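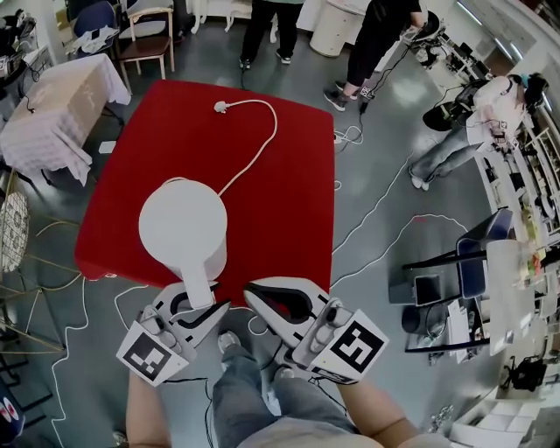 2 min read

Ticket: Handle pose jumps when fingers close on kettle
Product: Wevley tracker, with Enport replay tool
Opened by: Mateja Trajkovski
Date: January 31, 2021
Status: Open (was closed as "calibration", reopened by me)

I'm reopening this. The fix suggested last time was to redo the finger calibration, and I did, 2 times, and the jump is still there. I don't believe it was ever calibration.

What happens: the tracked pose of the gripper is fine on the approach. Once the fingers are on either side of the kettle handle, the pose flips for a few frames and then comes back. Replay in Enport shows the wrist rolling over and rolling back. The planner takes that at face value and produces a path no arm should be asked to follow.

Setup for this run: white electric kettle with its lid on, red tablecloth, handheld gripper with a square marker on each finger, view from straight overhead. Cord lying across the table in a loop with the plug near the far edge.

Things I was told to check

1. Marker size in the config. Matches the printed markers. Checked with calipers.

2. Dropped frames. The log has 339 frames for this clip and no gaps in the timestamps. The bad stretch is 9 frames long.

3. Lighting. I'm doubtful. A white kettle with white fingers against it is not kind to a segmentation model, I'll grant that, but the marker detector doesn't use the segmentation. At least the docs say it doesn't.

4. Background clutter. Support asked me to clear the room. There are people standing and sitting around the table and cables all over the floor, and that's what the room looks like on a working day. If the tracker needs a bare room, put that in the requirements. I masked everything outside the tabletop and ran the clip again. Same jump, same frames.

5. Update to the December build. Done. The log messages are nicer. The jump did not move.

What I think is going on

The smoothing step averages the two finger poses without checking that they agree. When one marker is seen at a steep angle the solver has two possible answers, and it picks the wrong one. The average is then garbage, and it gets written out with a confidence of 1.0. I'd like somebody to explain that number to me.

Turning off smoothing (smooth_fingers: false) gives two separate tracks. In that output the left finger is steady through the whole clip and only the right one flips. I wouldn't call that proof, but it's more than anyone has offered for the calibration theory.

Workaround for now: smoothing off, and reject any frame where the two finger poses disagree. It costs us the 9 frames and the planner stops complaining.

Reply from Igwe support: "Please try raising the solver iteration limit to 600 and confirm."

Tried it. Slower, same result. More iterations won't help if it starts from the wrong answer.

Still needed from Igwe: the source of the confidence value, and whether the averaging step can use the previous frame to choose between the two solutions. Raw clip and both Enport exports are in the Homness folder under this ticket. Please don't close it again without running them.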